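Zonberg Sorting Hall – Gallery

Home / Facilities / Sorting Hall / Gallery

The Sorting Hall is part of the Zonberg Materials Center and handles small parts and blocks returned from workshops across the region. The hall was refitted over the winter and returned to regular service in March. This page introduces the principal areas of the hall and the work carried out in each. Texts are by Fanni Pintér, with technical notes supplied by Botond Pálfi.

Page last revised: 19/03/2023

About the hall

The building was put up as a storage depot for the Bozsik works and passed to the Center when the works moved to its present site. It has a floor area of 3,743 square feet on a single level. The original loading doors on the street side were kept, and the roof lights were reglazed during the refit. Goods enter at the north end and leave at the south end, so that incoming and outgoing material does not cross.

Receiving

All returns are weighed and entered in the register on arrival. Workshops are asked to send blocks and small parts in separate containers, with the delivery note fixed to the outside. Mixed deliveries are accepted, although they take longer to process and are held until the end of the working day. Deliveries without a note are placed in bay 2 until the sender has been identified.

Oil, grease and loose packing should be removed before dispatch. Material that arrives in poor condition may be returned to the workshop at its own cost.

Bins and storage

The hall holds 133 bins in regular use. Each has an identification plate on the outside and a record card kept in the hall office. Bins are emptied completely before they are refilled, and the inner surfaces are wiped down between batches. Scratches and scuffing are expected in normal service and do not require a bin to be withdrawn. A bin with a split seam or a bent rim is set aside and reported to the hall office.

Stacked storage is arranged by length, then by color. The longer pieces are kept on the lower levels – a practice carried over from the old depot – and no stack may stand higher than the painted line on the wall. The Zunona shelving along the east side is reserved for parts awaiting a decision on repair.

The sorting bins

Blocks are tipped into an open bin and taken out piece by piece. They come to rest at every angle, and no attempt is made to straighten them beforehand. Sloping sides bring stray pieces back toward the floor of the bin, where they can be reached more easily.
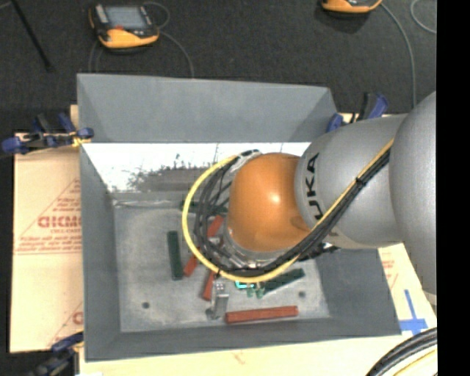 Sorted blocks are passed to the checking tables, where the length and edges of each piece are compared with the order sheet. Pieces with chipped corners are kept apart and offered to training workshops, which can often make use of them. The remainder are packed in layers with a sheet of card between each layer.

Packing and dispatch

Outgoing crates are filled to no more than two thirds of their height. The Flonik labels in use since the refit carry the crate number and the name of the receiving workshop, and the same details are entered in the dispatch book. The hall has storage space for 3,000 packed pieces awaiting collection. Collections should be arranged with the hall office at least one working day in advance.

Visiting the hall

Group visits are available by written arrangement. Visitors report to the office at the north entrance and are accompanied throughout. Closed shoes are required, and bags must be left in the lockers provided. The checking tables may be viewed from the marked walkway.

Requests to reproduce material from this page should be addressed to Fanni Pintér at the hall office. Questions concerning bins, crates and storage are answered by Botond Pálfi.

Facilities overview | Receiving hours | Delivery notes and forms | Contact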